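Quarterly Progress Report: Desktop Refurbishment Line, Brirnbridge Workshop
Reporting period: through the end of May
Prepared by: Heather Lowther, operations
Submitted to: Þorgeirsson equipment reuse grant, attn. Grímur Hauksdóttir

1. Status against plan

Intake for the period closed at 1,884 desktop units, all received from the Wurkden office clearance. Sorting by chassis type is complete. Units that failed the visual check at intake went directly to parts recovery and are not included in the teardown figures below.

Work on the tower chassis began later than planned. The delay was eight working days and was caused by the late delivery of replacement bench tops. The small form factor units were moved forward to fill the gap, so the total for the period is close to the original schedule. The tower backlog will carry into the next period.

2. Teardown procedure

The procedure for towers was revised once, at the request of Chiến Bùi. Under the earlier version, drives and power supply came out first and the processor last. The revised order takes the processor while the board is still mounted in the case. The chassis holds the board flat and the socket can be reached without removing the graphics card. Boards are then pulled with memory slots and expansion slots checked in place.
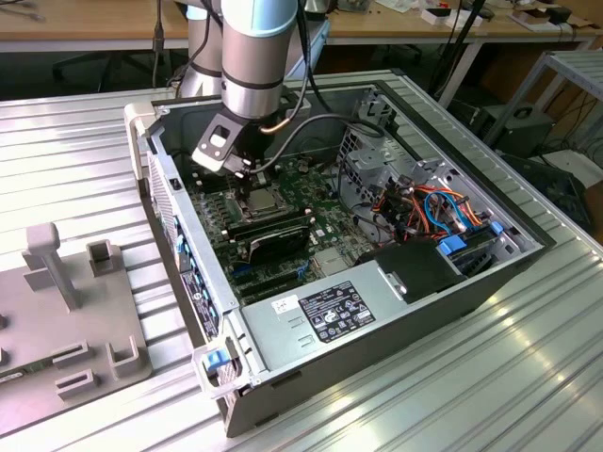

Figure 1. Tower chassis on its side on the worktable, processor in its retention frame, graphics card and power supply in place.

Cabling at the drive cage remains the slowest part of the job. On this chassis the SATA and power leads are bundled tightly, and the release tabs on the cage cannot be worked until the leads are moved aside. Average time per tower is 14 minutes, of which the drive cage takes the largest share. Frida Bisgaard is testing a changed sequence in which all leads are unplugged at the drive end before any bracket is released. Results will be in the next report.

3. Parts recovered

Processors are bagged individually and logged by socket type. Graphics cards are logged by slot length and held for bench test. Power supplies are sorted by the rating on the regulatory label; those with a missing or unreadable label are scrapped. A batch of 71 power supplies was scrapped on this basis.

Loose case hardware (clips, brackets, air ducts) is kept only where the same chassis is scheduled for rebuild. The remainder goes out with mixed plastics.

4. Open items

Bench test capacity for graphics cards is short. Gyu-bin Min has a quote from Pramier for a second test station, to be submitted separately under the equipment line.

The parts log still carries two naming schemes for the same chassis. Merge pending.

Storage racking for rebuilt towers: no change since the last report.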